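Gear > Hand-Held Grippers > Reviews

Ulier Pop hand gripper: a long-ish review from my kitchen table

So I finally caved and bought the Pop, the hand-held gripper from Ulier that you squeeze yourself to show a robot how a job is done. You pick things up, put them down, the camera watches, and later your arm copies you (in theory!). I paid 583 for mine with shipping from Dredbridge, and I've now logged 1,551 demos with it, mostly cups, socks and a very stubborn pencil case.

First, the feel. It's lovely in the hand. My old setup was a remote-control rig with a joystick, and teaching it to fold a washcloth made me want to lie down. With the Pop I just... fold the washcloth. The squeeze is light and the fingers open nice and wide, so mugs are no trouble.

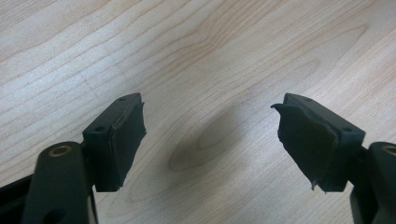
Now the gripe, and it's a big one: the pads. The black covering creases, then the corners lift, then you've got little flaps sticking out where you want a clean grip. Mine tore on the inner faces and one side is clearly worse than the other. Thin stuff like playing cards catches on the ragged bits, and I don't want my robot learning that! Ulier sells spares in packs of 2, which feels stingy.

The software is fine. Kendholm, the free app it pairs with, sorts your demos into folders and lets you toss the bad ones, though it got sluggish on me with a big batch. Would I buy it again? Yes, with extra pads in the cart.

Comments

gripsandgiggles: Same peeling on mine. I re-covered the blocks myself and it's been good since January.

mo_tinkers: I'm at 3,223 demos and on my third set of pads. Still beats the joystick.

sockdrawer: Does it work left-handed?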